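Drerer line gets its gripper cell back, with a simulated twin for checking the fingers

The pick-and-place cell at the Drerer packing hall is running again after its spring service in March, and the crew that looks after it has a new habit to show off. Every change to the gripper is now tried out in simulation before anyone picks up a hex key.

The cell is a modest one: a single arm, a two-finger gripper and a work surface where flat panels arrive to be squared up and moved on. It has been in service for 228 shifts since the last full overhaul, and the fingers had started to close a hair off center. You could hear it, according to the morning crew – a small click that wasn't there in the fall.

Stankevičius, the local integrator that built the cell, took the gripper off the wrist, cleaned the slides and fitted a new pair of fingertips. The old ones had worn more on one side than the other. The cable along the forearm was rerouted too, with a wider loop near the elbow so it no longer rubs when the arm folds back. Total time with the power locked off was 90 minutes, and that included a long hunt for the right torque bit.

The really fun part came next. The team loaded the new finger dimensions into Roveo, the simulation package used at the hall, and put a virtual camera on the wrist, looking out past the fingers. From there they can go through the approach to a panel one step at a time, stop wherever they like and check how the fingertips sit relative to an edge or a corner.

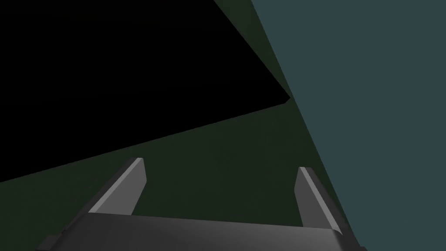

Simulated view past the open gripper fingers, with the corner of a black slab ahead.

Views like this one make it much easier to talk about clearance. Before, the discussion happened at the cell door with a flashlight and a lot of pointing. Now the operators and the integrator can look at the same step on the same screen, and a question about the approach angle gets an answer before lunch!

Getting the model to match the machine took some patience. The wrist offset in the software was still the one from the original installation, and it came out 2 millimeters short of what the crew measured on the arm. Once that was corrected, the tool center point was taught again using the pointed pin on the fixture, then saved to the controller and to the simulation together. Both copies now carry the same version name, which should save some head-scratching at the next service.

Daily care stays simple. The fingertips get wiped with a dry cloth at the start of the shift, the jaws are opened and closed a few times with nothing between them, and the operator listens. The slides get a thin film of grease each month. Any bump against a fixture means a fresh check of the tool center point, even if everything looks fine from outside.

The sister cell at the Serkon building is next in line. It has the same gripper but a shorter arm, so the wrist offset will have to be measured from scratch. Operators who would like to sit in on the simulation work can put their names on the sheet by the tool crib.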